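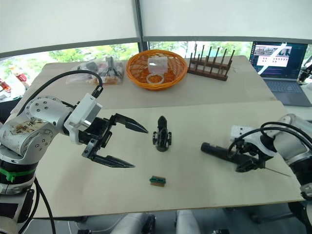 *A big pale board laid over the tabletop.*

# Tiltska sorting tray: a happy review after one long winter

06/02/2019

I run the packing floor at a work program for adults with disabilities, and most of what we do is bagging, counting and collating for local firms. I've bought a lot of gadgets for that floor. Most of them live in a closet. The Tiltska is out on the tables every single morning and I love it, so I'm going to go on a bit!

It's a tray on a weighted base that tips toward you. You loosen one big knob on the side, set the angle and tighten it again. On top go removable dividers, and each compartment has a slot in front for a picture card. Bemach makes it, and they sell it mostly to hobby people for beads and model parts. I think they have no idea what they've got.

Our first job with it was the Chacko hardware packs. Each pack takes 13 pieces in four kinds, plus a folded sheet, and everything goes in a bag with a header card. With flat bins, people who use wheelchairs or have a short reach were leaning over the front row to get to the back row, and by lunch their shoulders were done. With the tray tipped up, the back row comes to you. One woman on my crew used to stop after eight packs and ask to switch jobs. Last week she finished 53 and told me to quit hovering.

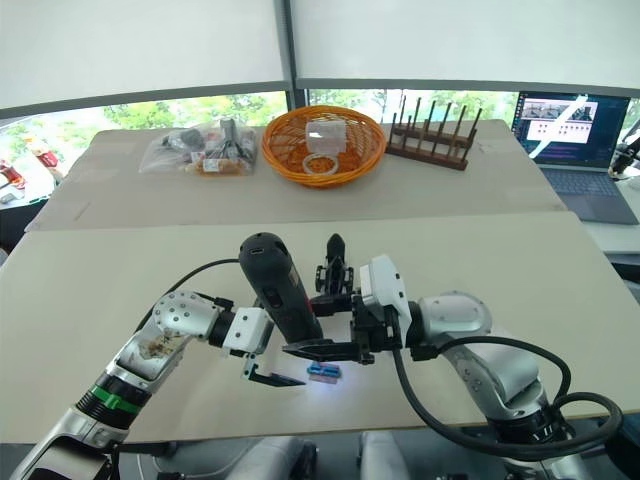 *White table up front, the other one behind it.*

## What I like

The picture slots, first of all. I print a photo of the part at actual size with the number under it in a fat black font, and people who don't read can set up their own station. Some of them now set up other people's stations too (not always asked to).

The knob is the right size. It's chunky and rubbery, and you can turn it with the heel of your hand. Two of our folks with limited grip change their own angle during the day, and before this they had to wait for staff every time.

And it stays put! I was sure it would creep across the table the first time somebody leaned on it. The base is heavy and the feet grab. I did have one slide on a dusty surface, so wipe down first. 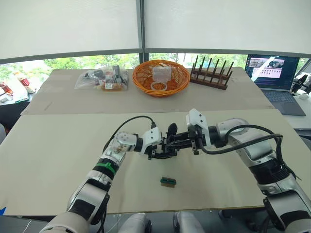 *Blinds down at the windows, the laptop open on the back table.*

## What I'd change

The dividers are too low. Washers hop right over them if you pour fast, and then you're picking washers out of the screws. I cut strips of foam to raise ours, and it works fine, but I shouldn't have to.

The steepest angle is only good for flat parts. Anything round rolls to the front and piles up. For the Groria candle job we stayed at the second-lowest setting and lined each compartment with shelf liner.

It's loud, too. Metal parts landing in hard plastic make a real clatter, and when six trays get filled at once it's rough on anyone sensitive to noise. Shelf liner again. Buy a big roll.

We paid $75 each. That's a lot for a tray, and I started with two to see how it went. I ordered more in October and haven't been sorry. If your program can only get one, put it with whoever has the hardest time reaching, and ask them what angle they want before you set it.

Left-handed workers, by the way: the knob is on the right, but you can pop the whole tray off and turn it around. Page 8 of the booklet has the drawing. I missed it for weeks. 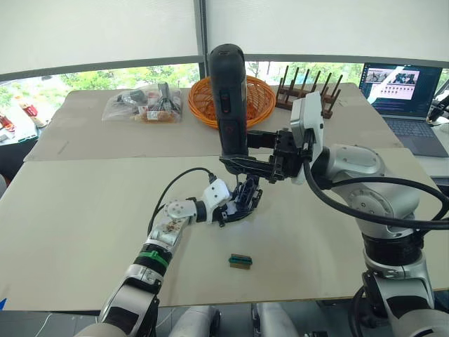 Agata Valentini wrote to ask whether the tray would hold up to paper goods, as her crew mostly does mailings and hardly touches hardware. She'd tried one with reply cards and found they slumped sideways once the stack got short. I've had the same thing happen – a bookend or a block of wood behind the stack fixes it, and you want the dividers set tight to the width of the card. She also asked if the picture slots take laminated cards. The thin laminate, yes. The thick kind gets stuck and you'll need a butter knife to get it out.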